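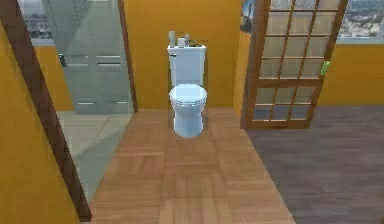 Toilet and parquet, mustard wall.

The condition report for the Metero piece ran to 237 lines. I wrote it on a Monday in August, in the loading bay of the Plikon, with the crate lid still leaning on the wall.

The work was a canvas coated in graphite and wax. Surface losses were confined to the lower left corner. I measured each loss, gave it a number and marked it on the overlay. The lender, a holding company called Drendex, required raking light at two angles, so I did both.

Line 114 was the problem. The outgoing report from the last venue listed a scratch, 300 millimeters long, running down from the top edge. I found no scratch. I changed the lamp height and looked again. Then I checked the inventory number on the stretcher against the loan form. They matched. The staples were bright and evenly spaced – newer than the canvas should have had.

The form gave me a box for damage and a box for change. It had no box for a painting in better condition than its paperwork.

I called the Drendex registrar. She asked for the crate number and put me on hold. When she came back she said the insured value stood and the report should follow the previous one.

"Including the scratch?" I said.

"Including all existing entries."

The opening at Lui, our upstairs gallery, was at six. The installers wanted the canvas by two. I copied lines 1 through 113 as they were. At line 114 I typed "not located," attached both photographs and signed the page.

At 1:40 the registrar called back. I let it ring and went to find the hanging hardware.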